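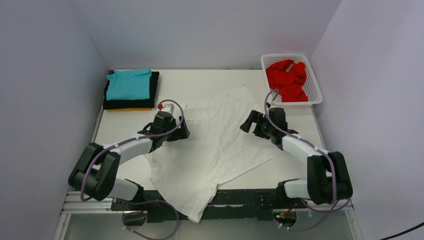 The Wondcombe reading plan goes through the whole Bible in 365 daily readings, one for each day of the year. Most days have a passage from the Old Testament and a shorter one from the New. We pair them because the New Testament writers quote the older books constantly, often without saying so. It's a little like the folded clothes in the corner of the table, with the turquoise piece on top, the black one under it, and only a thin strip of yellow-orange showing along the near edge. In a Gospel chapter you may see just a strip of Isaiah or Exodus, and it helps to have read the rest of it. The answers below cover what people ask most when they start.

Last updated Feb 14, 2023

## Getting started

### Do I have to begin on the first day of the year?

No. The readings are numbered, so day 1 is whatever day you start. If you want to stay with the discussion group, join at the current reading and go back for the earlier ones when the group takes its break in December.

### How long does a day's reading take?

Plan on the time it takes to eat breakfast. The genealogies go quickly and some of the prophets don't. Psalm 119 is split over several days.

### Which translation should I use?

Any full translation you will keep reading. The study notes quote short phrases, and where translations differ in a way that matters, the note says so. If you are reading with someone else, it can be useful to have two different translations open.

### Does the plan include the Apocrypha?

The 365 readings don't. There is an optional list at the back of the workbook for readers whose Bibles include those books, with suggested places to fit them in.

## The order of the readings

### Why doesn't it go straight from Genesis to Revelation?

The Old Testament readings follow the story in time order as far as we can place it. Job comes early, and the prophets are read next to the kings they spoke to. Haggai and Zechariah sit beside Ezra. The New Testament readings start with Luke and Acts so that you have the outline of events before you get to the letters.

Dates for some books are disputed. Joel is the hardest one to place, and we put it late. You can move it if you disagree.

### Why are there four separate rounds of the Gospels?

Each Gospel is read in its own part of the year. Reading them side by side is a good exercise, but on a first time through it tends to blur them together. Mark is short and moves fast, and John is arranged very differently. We would like you to notice that.

### What do I do with Leviticus?

Read it. The notes for that section are longer than usual and explain the five main offerings before you reach chapter 1. Keep a marker there, as you will need it again when you get to Hebrews.

## Falling behind

### I missed a week. Should I catch up?

If you missed a few days, read two a day until you are back. If you missed a month, skip to the current reading and leave the gap. Mark it in pencil. The plan has no catch-up days built in, and we know some people would like them.

### Can I listen instead?

Yes. Any audio Bible will work. Names and places are easier to follow with the map pages open.

## The workbook and the app

### Do I need the workbook?

No. The list of readings is free, and there are paper copies on the table by the main doors. The workbook has 300 pages and adds the notes, the maps, and space to write. It is printed by Garnex and comes spiral bound so it lies flat.

### Is there a large-print edition?

Yes, in two volumes. Ask for it when you order, as the order form lists only the standard one.

### Is the plan in Pikero?

The readings are. Search for "Wondcombe" in the plan list. The study notes are not in the app, and the reminders are turned off until you set a time for them. If the app shows you on the wrong day, open the plan settings and change the start date. Your checked readings will stay checked.

## The discussion group

### Where does the group meet?

In the Soliman Room, past the office and down the ramp. There is parking at the back.

### Who leads it?

Rekha Thampi leads the group and wrote most of the study notes. Questions about a particular passage can be left for her at the office or written on the sheet in the room. She answers them at the start of the next meeting.

### Do I have to be a member of the church?

No. You don't have to have finished the week's readings either. Nobody is asked to read aloud or pray aloud unless they offer.

### Can my teenager come?

Readers 17 and under are welcome with an adult. Judges and parts of Ezekiel are violent and frank, and the workbook marks those readings so that parents can look at them first.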